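Phelan Studio Theater, an account of record for our training program. We are posting this thread to set out how the conservatory course will run in the coming season, who may apply, and what we ask of actors at the audition.

The course lasts 13 months. It begins in May and ends with a showcase the following June. Classes meet in the main studio on Prurnar Street, with voice sessions held in the small room upstairs.

We admit one company of actors each year and keep them together from the first class to the last. An actor who leaves is not replaced. The work depends on partners who know one another well, and a newcomer in month five would be at a disadvantage.

The first term is given over to listening and repetition. Actors do not touch a script for the first 8 weeks. Some applicants find this surprising, particularly those who come to us with stage credits, and we would prefer that they hear it now than in the second week of class.

Script work starts after that with short two-person scenes. The faculty assigns these. Requests for particular plays are read, but the choice of scene is made according to what an actor has not yet done, and it will often be something the actor would never have picked.

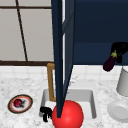 Voice and speech run alongside from the beginning. Each actor has two group sessions a week and one private session a month. We do not try to remove regional accents. Actors learn a standard stage dialect as one tool among several, and in the final term they prepare two further dialects of their own choosing.

Movement is taught in the mornings, starting at 8. Please be dressed and warm by that hour. The studio door is closed when class begins and late arrivals sit out until the first break.

Film and television work comes in the third term and is taught with our partners at Janance. The unit lasts 6 weeks. Actors prepare scenes, perform them on camera, and watch the playback with the teacher and the rest of the company.

The Janance unit was once an elective. It is now required. Graduates told us year after year that their first paid work was a small part on camera, and that they had felt least ready for exactly that.

Now to auditions, which is the part of the program we receive the most mail about.

Please prepare 2 contrasting monologues. Both should come from published plays. One should be from the last thirty years or so. Neither should run longer than ninety seconds, and we will stop you politely if it does.

Contrast may be of mood, period or style. A comic piece and a serious piece will serve. So will two serious pieces if the people speaking are truly different from one another.

Choose a character near your own age. We have nothing against an actor of twenty playing a king of seventy, and the course will give you the chance, but at an audition we want to see you with as little in the way as possible.

Do not bring costumes. A chair is provided. Small hand props are allowed if the speech cannot be understood without them, although in most cases a letter or a cup can be done away with and the speech is better for it. 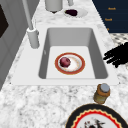

May I audition by video if I live out of state?

Applicants who live out of state may send a recorded audition for the first round. Anyone invited to the second round must attend in person.

For recorded auditions, one continuous take for each monologue is required. Frame yourself from the waist up and state your name and the titles of both plays before you begin. We cannot accept edited recordings, and added music will not be considered.

A phone is a perfectly good camera for this purpose. Sound matters more to us than the picture. If we cannot hear the ends of your lines, we cannot judge the reading.

The second round is a half-day workshop. Applicants take part in a movement class, a group exercise and a short reading with a partner. The reading is handed out at the door and there is no need to have seen it before.

We are sometimes asked what the faculty looks for in that workshop. Attention to the other person counts for a great deal. So does the ability to take a note and try it at once, even if the attempt is rough. A finished performance is welcome but it does not settle the matter either way.

Decisions are sent in writing to every applicant who attends the second round. We do not give decisions by telephone. Written comments on the first round are, regretfully, beyond what a faculty of our size can provide.

An applicant who is declined may apply again the following year. Several members of the current company were admitted on a second try — and one on a third.

On tuition and aid. Fees may be paid in full at the start of the course or by the term. The Boltix Fund, which was set up by former students of the studio, covers part of the cost for actors who could not otherwise attend. It is awarded on need alone, and the panel that hears auditions does not see aid applications.

The Boltix form is separate from the application for the course. Please send both by the same deadline. A late aid form cannot be considered after the company has been chosen, however strong the case, and we say so with regret each spring.

Many of our actors hold jobs during the course. Classes end at three in the afternoon in the first two terms, and evening work is possible. During the showcase rehearsals it generally is not. Actors should speak to their employers well before then.

Outside acting work is not permitted in the first term. From the second term onward, an actor may ask for leave to take a part, and requests are decided one by one. Short film shoots have usually been approved. Long tours have not. 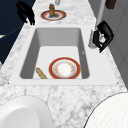
The showcase is given twice, once for the public and once for agents and casting directors. Each actor appears in two scenes. The order of the scenes is set by the faculty and is not open to discussion, a rule adopted after a very long meeting some years ago.

We make no promise of representation. Some graduates sign with an agent in the weeks after the showcase, others do so later, and others build a working life in the theater without one. Applicants should be careful of any school that says otherwise.

Each graduate leaves with headshots, a printed resume in the standard form and two recorded scenes from the Janance unit. The office will look over updated resumes for former students at any time, free of charge.

A word on resumes, as the same points come up every year. List theater, film and television separately. Give the role, the title and the company or director. Put training below the credits. Special skills should be things you could do tomorrow morning if asked — riding, juggling, a second language you can hold a conversation in.

Do not list work as an extra under film credits. Do not inflate a reading into a production. Casting offices are small places and people in them talk to one another.

Student parts are perfectly respectable on a first resume and should be labeled as such. They may be taken off as professional credits arrive.

For those not ready to commit to the full course, the Phelan evening classes continue as before. There are beginning and intermediate levels in scene study, and an improvisation class open to all. No audition is needed for the beginning level or for improvisation.

Completing the evening classes does not give an advantage in admission to the conservatory. It may help an applicant decide whether our way of working suits them. We encourage anyone in doubt to sit in on a class first, which can be arranged through the office.

Visitors are asked to watch from the back row, to turn off their phones and to stay for the full session. We ask that they not speak with the actors about the scene work afterward. Much of it is unfinished and is meant to be.

The studio is on the ground floor and has step-free access from the Prurnar Street side. The upstairs voice room does not. Voice sessions are moved down to the main studio for any company that includes an actor who needs this, and the same applies to auditions. Please note it on your form so that the day can be planned.

Applicants must be at least eighteen when the course begins. There is no upper limit. The present company includes actors at quite different stages of life, and the faculty would be glad to see that continue.

Application forms are available from the office in person or by mail. Questions left in reply to this thread will be read, but anything concerning your own application should be sent to the office directly so that it can be kept with your file.

Audition times will be assigned in the order forms are received. If the time you are given is impossible, write to us once and we will offer another. We are not able to offer a third.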